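Chapter 2. Setting Out Materials

*Ebise Mekonnen – course text, Setting Up the Early Years Room. Draft of October 5, 2020.*

Chapter 1 was the room. Doors, light, where the sink goes. Now the stuff that goes in it, and mostly how little of it to put out at once.

Start with a number. The Seyoum Street center owned 439 separate play items when I did the shelf count with them. Nineteen children. Most of the items lived in three deep tubs, and the tubs got tipped out every morning. Lots of noise, not much play. By ten o'clock the floor was covered and the adults were picking up.

We didn't buy anything. Tubs went in the closet, a few things came out on trays. That's really the whole method, and the rest of this chapter is details.

**Key words for this chapter:** tray, set, rotation, closed task, open task, reset.

## 2.1 The tray

A tray tells a child where the activity starts and stops. Raised rim, so things don't wander. Plain color. Big enough for what's on it with room left over – the room left over matters, a crowded tray is just a small tub.

Two orange pieces on a pale pink tray, dark table under it. Plenty for a two-year-old. You can name them, move them, put them back. Older children will want more and they'll tell you so. 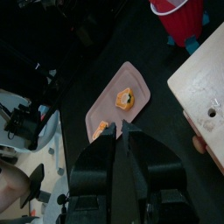 ## 2.2 Contrast

Cheap and often forgotten. Light things on a dark surface, or the other way around. A dark green block on a black table is harder to find than a beige one, and a child who can't find the piece gives up on the task and goes to look for somebody else's.

Before you set out, squat down to child height and look. Can you pick out every piece from there? If not, change the tray or change the table. Some centers lay a pale cloth down. Fine, but tape it or it'll end up as a cape.

## 2.3 Closed tasks and open tasks

A closed task has a finish. Puzzle, peg board, posting box. An open task doesn't: blocks, cups, dough, water. You need both out at the same time, near each other but not mixed. Say one closed task to every two open ones for the under threes, then shift the balance as the group gets older.

Cups and blocks will drift over to the closed task anyway. Let them for a while. Reset at snack time.

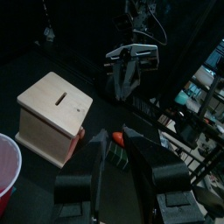
Closed tasks go wrong when the first step is too hard. A posting box with six shapes looks like good value in the catalog, but a beginner tries the wrong hole four times and walks off. Go for fewer openings, and make them very different from each other. The lid on the wooden box has one long narrow slot and one small round hole, and you couldn't easily confuse the two. Cut your cards or counters to fit the slot first, try it yourself, then set the box out with only teh pieces that belong to it.

Watch the small hole. Anything that fits through it may be small enough to swallow, so check with a choke tube tester and keep those pieces for the older group.

## 2.4 Rotation

Change a third of the trays each week, never all of them on one day. Children come in looking for the thing they were doing on Friday. If it's gone there's upset, and fair enough.

Keep a list on the closet door. Name of set, date out, date in, pieces missing. A pencil on a string.

### Before you read on

- Pick one shelf in your own setting. Write down everything on it.
- Mark each item open or closed. Some will be both – mark them twice.
- Take half off. Leave it like that untill the end of the week and note who complains, children or staff.

Bring your notes to section 2.5, storage and labels.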